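Salud bucal > Guías > Férulas y retenedores

Cómo limpiar la férula de descarga sin cargártela 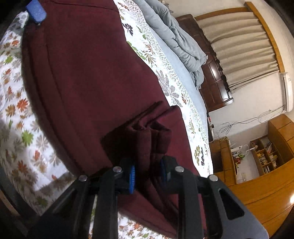

Dos puntas con almohadillas azules y, debajo, tela.

Llevo férula de noche desde que mi dentista me dijo que apretaba los dientes como si me pagaran por ello, y la primera me la cargué yo solita en un verano. La metí en agua casi hirviendo (¡muy lista!) y al sacarla ya no encajaba ni por arriba ni por abajo. Con la segunda voy con más cuidado, y esta es la rutina que sigo.

Lo que necesitas

- Un cepillo de dientes suave, solo para la férula
- Jabón de manos neutro, sin perfume
- Un vaso
- Pastillas limpiadoras (yo uso las Hernumik, pero las Bulden me fueron igual de bien)
- Una caja con agujeritos

Cada mañana

1. Enjuágala con agua fría o templada nada más quitártela. Si dejas que la saliva se seque, luego cuesta el doble.

2. Pon una gota de jabón en el cepillo y frota por dentro y por fuera, sin apretar. Insiste en los huecos de las muelas, que es donde se queda todo. La pasta de dientes mejor ni tocarla: la mía llevaba abrasivos y me dejó el plástico mate y lleno de rayitas.

3. Aclara hasta que no resbale. Si queda jabón lo vas a notar por la noche, y sabe fatal.

4. Sacúdela, déjala secar al aire y después a la caja. Yo la dejo sobre una toalla pequeña mientras desayuno - lejos del radiador, por favor.

Una vez por semana

Llena el vaso con agua templada, echa media pastilla y deja la férula 13 minutos. En la caja de las mías pone un máximo de 15, así que mira la tuya antes y no te la olvides toda la noche. Luego la cepillas otra vez y la aclaras muy bien.

Si tiene manchas blancas

Suele ser sarro. A mí me funciona el vinagre blanco rebajado con la misma cantidad de agua, 5 minutos, y cepillado. Si no sale, no rasques con nada metálico. Llévala a la próxima revisión y pregunta si te la pueden limpiar allí - a mí me la dejaron como nueva en un momento.

La caja también se lava, que se nos olvida a todas. Agua, jabón y a secar abierta. La mía es una Arruda bastante fea, pero cierra bien y cabe en el neceser.

Y si notas que la férula baila, te hace daño o tiene una grieta, pide cita y no intentes arreglarla en casa.

Artículos relacionados

- Irrigador Direl: mi opinión después de un año
- Cómo pasar el hilo dental con brackets
- Cepillo manual o eléctrico: con cuál me quedo
- Qué llevar en el neceser dental de viaje
- Encías que sangran: cuándo pedir cita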